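Gistthorpe Household Word List, Version 2

Summary

The Gistthorpe Household Word List is a collection of words and short phrases used in the home, as reported by adult speakers of English in 19 towns. It holds 900 entries. Each entry pairs an everyday meaning (for example, the heel of a loaf, or the drawer where odds and ends are kept) with the word a speaker gave for it. The list is intended for teachers, dictionary editors and students of regional speech.

Release date: 6/15/23
Maintained by: Gistthorpe Language Archive
Format: comma-separated text, UTF-8
Language: English

Files

entries.csv - the main table, one row per entry
speakers.csv - age band, town code and years of residence for each speaker
prompts.txt - the wording of every prompt, in the order in which it was read
changes.txt - differences from the first version

Fields in entries.csv

entry_id: a number that stays the same across versions
prompt_id: matches the numbering in prompts.txt
response: the word or phrase as given, in ordinary spelling
variant_of: filled in when the response is a close form of another entry
town_code: two letters; the key is at the foot of speakers.csv
certainty: "high" or "low", as judged by the transcriber
note: free text, often blank

How the list was made

Responses were gathered from 200 speakers by telephone and in person. Interviewers read each prompt aloud and did not suggest answers. Where a speaker offered more than one word, all were kept and entered on separate rows. Identical answers from the same town were then merged, and the entry was credited to the town, not to the speaker. For that reason the table cannot be used to work out how many people use a given word.

Transcription followed the Ivanyshyn guidelines, which call for standard spelling wherever a standard spelling exists. Words without one were spelled as the speaker preferred. Pronunciation is not recorded in this release.

Changes in this version

The Flesovard responses, held back from the first version while permissions were being confirmed, are now included. The field formerly named "alt" is now "variant_of". A number of Brokau entries had been given the wrong town code and have been corrected; users who built maps from the earlier file should build them again.

Known limits

Older speakers are better represented than younger ones. The prompts on laundry and on food storage were revised in February, after interviews had begun, and answers to the old and new wording should be compared with care. The note field was filled in by several transcribers and is uneven - searches on it will miss relevant rows.

Privacy

Names, street addresses and exact ages have been removed. Requests to withdraw a response are honored in the next release.

Terms of use

The list may be copied and adapted for teaching and research, provided that the Gistthorpe Language Archive is credited and the version number is given.

Words for surfaces and finishes
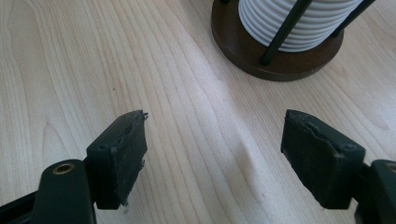 Prompts in the surfaces group ask for the words a speaker uses about floors, shelves and furniture, and they produced some of the longest answers in the list. Transcribers kept color words and pattern words apart. A pale, creamy wooden tabletop with fine, wavy grain would therefore take one row for its color and another for its grain, even when both came in a single reply. Responses about shine are filed under a separate prompt. Brand names of polish and wax were left out of the response field and moved to the note.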